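Module 4: Materials in Food Service
Handout for Unit 2, Choosing Cups and Drinking Vessels
Module leader: Henrike Schmieder

Purpose of the unit
Students will learn how the material of a cup affects its cleaning, storage and disposal. The unit supports the written assignment due in June.

Paper cups
A paper cup for hot drinks is normally made of board with a thin lining, often of plastic. The lining keeps liquid from soaking into the board. It also makes the cup harder to recycle, as the two layers must be separated at a suitable plant. Students should not assume that a cup marked as recyclable will be accepted by local collections.

Glass
Glass does not take up flavours and may be washed many times. It is heavy to carry and must be checked for chips before each use. A glass taken straight from a hot wash should be left to cool before cold liquid is poured into it.

Stainless steel
Steel resists knocks and is widely used for trays, jugs and sinks. Cleaners containing chlorine can pit the surface if left in contact with it.

Assignment
Compare two materials for a canteen serving 749 drinks a day. State the washing, storage and waste arrangements for each. The word limit is 2000, excluding references. Drafts may be shown to Wayne Fairclough or Kadri Ramanauskas in Room 26.
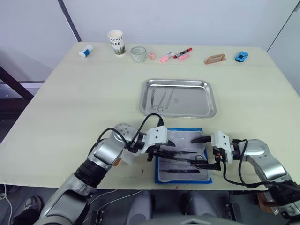
Why are most paper cups not collected with ordinary waste paper?
The plastic lining does not break down in the normal pulping process and has to be removed with special equipment.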